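Moving the notes off Gerkine

I have kept work notes in Gerkine since my second job. In September the export option moved to the paid tier, so I spent most of a Saturday moving everything to plain text files before the deadline. This post records what I did, mainly so I can find it again when the next tool goes the same way.

The starting point was 419 notes. Gerkine exports them as one large archive with a folder per notebook and a separate metadata file. The note bodies are close to Markdown, with two exceptions. Internal links use an ID in place of a title, and tables are stored as a nested list that no other program reads. Everything else came through clean, including accented characters, which I had expected to lose.

Links first. The metadata file maps each ID to a title, so a short script can swap one for the other. My first version failed on titles containing a slash, because I was using the title as a file name. I replaced slashes with a hyphen and ran it again. The second run left 10 broken links, all of them pointing to notes I had deleted years ago. I removed those by hand.

Tables were slower. There were 24 and I retyped the small ones. For the larger ones I wrote a converter that reads the nested list row by row and writes tab-separated lines. It does not handle merged cells. I had used merged cells in two places, both of them a mistake at the time.

Then the file names. Gerkine lets two notes share a title in the same notebook, and a file system does not. I had five called "Notes" and three called "Call". The script now adds the creation date to every file name, year first, so a plain directory listing sorts correctly. I considered adding the notebook name as well and decided the folder already carries it.

Tags went into a single line at the top of each file. I had 64 tags and used perhaps a third of them more than once. Braulio Beltrán, who went through the same move last year, told me to drop them all and rely on search. I kept them for now. A line of text costs nothing, and I can strip it later with one command. 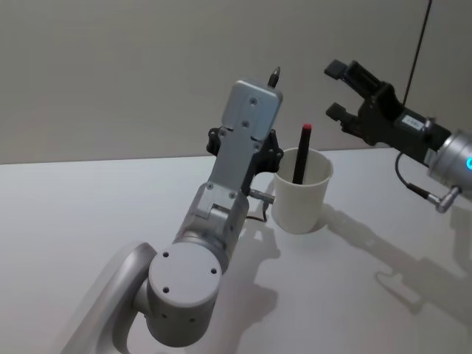 For search I tried Karnov and Vurkside. Karnov builds an index and returns results as you type, but it rebuilds that index every time a file changes, and on my older laptop the fan runs the whole time. Vurkside has no index. It reads every file on each query - at this size the delay is too short to bother me. I stayed with Vurkside.

Backups are a nightly copy to the external drive plus a weekly one to the machine in the closet. I restored one folder from each to check, compared it against the original, and found no differences.

Still open: attachments. Gerkine put them all in one flat folder with generated names, and the metadata only says which note each belongs to, not where in the note it was placed. For now they sit in a subfolder next to the text. I will fix the ones I need as I come across them.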